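末班渡船

老周在莫克码头卖了一辈子船票，退休那天没有人来接他的班。

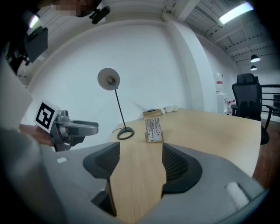
公司的通知一月就贴出来了，说渡船开到夏天为止，往后过江走桥。通知贴在售票窗旁边，边角翘起来，老周拿胶带粘过两回，后来就由它去了。

最后一天，早上下了一阵雨。老周照旧六点开窗，把零钱按大小码进铁盒，泡一缸茶，茶叶放得多。头班船上只有卖菜的几个女人，担子搁在过道里，船工骂了一句，她们也回了一句，跟平常一样。

中午，儿子打电话来，问东西收拾得怎么样。老周说没什么可收拾的。他抽屉里有一把剪票钳，两支圆珠笔，一本旧的潮水表，还有一只女人的手套，灰毛线的，左手。

手套是十九年前捡的。那天也是末班船，江上有雾，船晚开了很久。一个女人买了票，把手套落在窗台上，等老周看见，船已经离岸了。他把手套收进抽屉，想着她回来时给她。这条江过去的人多半要回来，菜要卖，孩子要上学，老人要看。她没有回来，也可能回来了，没从他的窗口过。老周记不清她的脸，只记得她要的是单程票，给的是整钱，找的零钱她没有数。

老伴活着的时候见过那只手套，问是谁的。老周说旅客的。老伴说那你洗洗，放久了生虫。他就拿回家洗了，晾在阳台上，第二天又带回来。这件事他们没有再提过。

下午四点多，一个外国人到窗口来。他的中文说得慢，但都听得懂，名字写在行李牌上，Vusumuzi Msimang，老周念不来。他说他在对岸的水文站干了八年，坐的一直是这条船，今天想再坐一趟。

“去了还回来吗？”老周问。

“船还回来吗？”

“末班不回。停在那边，明天拖走。”

那人想了想，说那就买单程。老周撕了票，又说，今天的票不收钱。那人还是把钱推进来，老周推出去，推了两次，老周收下了。

五点半关窗。老周把铁盒里的钱点清，写了单子，签上日期，2022年8月12日。公司来取钱的小伙子骑着电动车，在单子上按了个手印，问他要不要捎他一程。老周说不用。

他锁上门，把钥匙从门缝底下塞进去，然后走上了跳板。船工看见他，愣了一下，说周师傅，这班可不回来。老周说知道，我走桥回来。船工说桥上没有路灯，还没装好呢。老周说那就慢慢走。

船上人不多，外国人坐在靠窗的位子，行李放在脚边，朝他点点头。老周在他对面坐下来。他卖了这么多年票，坐船的次数倒不多，不知道开船的时候椅子抖得这样厉害。茶缸忘在售票房里了，钥匙也在里头，拿不出来了。

江面上没有雾。走到江心，能看见新桥的桥墩，还有对岸水文站的白房子。外国人指给他看，说他住在二楼左边那间，冬天水管会冻。老周问那怎么办，他说用热毛巾捂，捂半个钟头就通了。

老周把手伸进口袋，手套在里面。他原想到了江心把它扔下去，这会儿又觉得没什么道理，毛线的东西，扔下去也是漂着，漂到谁家的网上，还得人家来摘。

船靠岸时碰了一下，几个人站起来，又都扶住了椅背。外国人先下去，在岸上等他，问他桥怎么走认不认得。老周说认得，顺着堤往上。

他在堤上走了一段，天黑下来，风有点凉。他把那只手套拿出来，试着往左手上套，小了，只套得进四个指头。他就那么戴着，往桥那边走。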